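Let the River Otters Have the Bank

6 July 2023

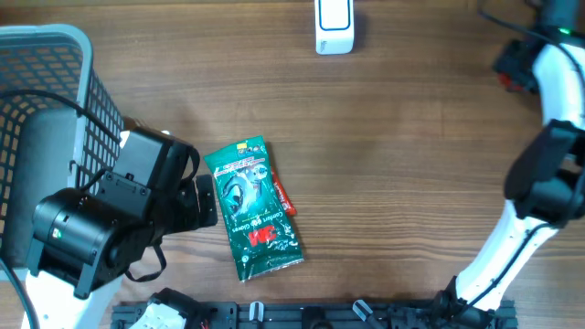

The town of Clurham has spent two years arguing over whether to fence off the lower bank of the Rusard, where river otters have been denning. I think the fence should go up, and I think it should stay up all year.

The plan on the table would close the path from the footbridge to the old landing only in spring, and open it again at the end of May. That date suits people. It does not suit otters. Pups are often still close to the den at that point, and young ones can stay with their mother for months after they learn to swim. A bank that is quiet in April and full of dogs in June is not much of a refuge.

The petition against any closure has 3154 signatures, and I take it seriously. Many of those people walk there before work, and some fish there. I have used that path myself for most of my life. But the stretch in question is short, and the upper path runs along the same water behind the alders. Walking it adds a few minutes.

I have also heard that otters are tough and will simply move. They may. An otter uses several resting places along a river, and losing one is not always a disaster. A den with pups in it is different. It needs cover, a steep enough bank, and fish close by, and there are not many places like that left on the Rusard below the mill. Most of the east side is riprap now.

The anglers worry about trout. Otters do eat trout, but they eat a lot of crayfish and slow fish too, because those are easier to catch. Anyone who has looked at otter scat on the rocks near Skulum Creek has seen how much of it is crayfish shell.

There are things in the plan I would change. The signs should say why the path is closed. Three gates are too many, and each one will be left open by somebody. Two would do. The county should also pay for a proper count every winter, when tracks in the snow make it easier, so that in a few years we can look at numbers and decide again.

The council votes next week. Written comments can be left at the front desk until noon the day before.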